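Last updated: 2/13/23

We use cookies to remember your archive settings. By continuing to read the list archives you accept this.

Clorton Seed Savers list
Re: Pestus beans, slow to sprout

Hello all,

Sorry to be slow getting back to you on this. My sister has been staying and we have done nothing but talk and eat soup, which was lovely, but the mail piled up!

> I put in two trays of Pestus pole beans from the November swap and
> only a handful have come up. Is it the seed, or is it me? They were
> kept in a jar in the garage at Bikley. I have 39 left and don't want
> to waste them.

I doubt it's you. I've grown Pestus since 2000, when a neighbor on Eskildsen Road handed me an envelope over the fence, and they have always been sulky in cold soil. Mine sit on top of the water heater until I see green, and then they go to the window. A garage in Bikley in winter is pretty damp, I'd think, and a jar only helps if the beans were bone dry when the lid went on. I lost a whole year's saving that way once and was cross about it till spring.

Before you plant the rest, try ten of them in a wet paper towel, rolled up in a plastic bag, somewhere warm. Give them a good week and peek every couple of days. If most of them sprout, your potting mix was too cold or too wet (I water far too much myself, so I know how it goes). If they go soft and smell bad, write to me off list and I'll mail you some of mine. I have plenty, and they'd only end up in chili.

The Clorton swap table is back this spring too, and I'm bringing the purple peas that somebody asked for. Do label your envelopes with the year, please! We had such a muddle last time, with three kinds of squash all marked "good one."

Warmly,
your friend at the end of Eskildsen Road 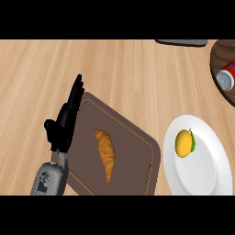 Can I plant the beans that sprouted in the paper towel?
Set them in damp potting mix an inch deep, root end down, and handle them gently so the root doesn't snap.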